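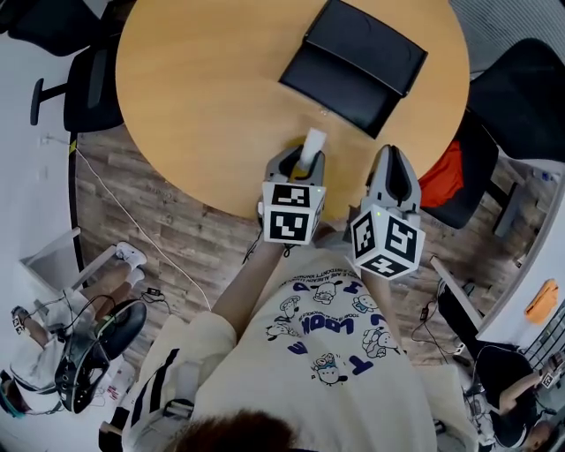 A leather folder does the most damage to a table when it is dragged. The hide itself is harmless. Grit caught under the cover is not, and on a clear-finished wood top it leaves a fine gray line that polish will only fill for a week or two.

Renato Tagle, who refinishes office furniture at Isham, sees 52 tables in a normal year. Most are round, most are light in color, and the wear follows the same pattern: a dull band near the edge where forearms rest, and a brighter center that hardly gets touched. "People clean the middle," he says. "The middle is fine."
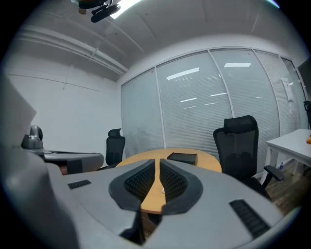
The chairs add their own marks. A tall mesh back weighs little, but the armrests sit close to tabletop height, and a chair pushed in hard will strike the edge. A darker edge hides the bruises better than a pale one. Tagle lowers the arms by 2 centimeters before he touches the finish, then checks the clearance all the way round.

For routine care he uses a barely damp cotton cloth, followed at once by a dry one, along the grain. Crumbs and specks are lifted off first with a soft brush – never wiped. Folders and small boxes are picked up and put back.

Gaetano Zuccaro, who buys for the offices at Nkosi, kept a log from February. One full recoat was quoted at 1,605 dollars. Eleven minutes of cleaning a week, done by whoever used the room last, has put that off for now. The edge band is still dull.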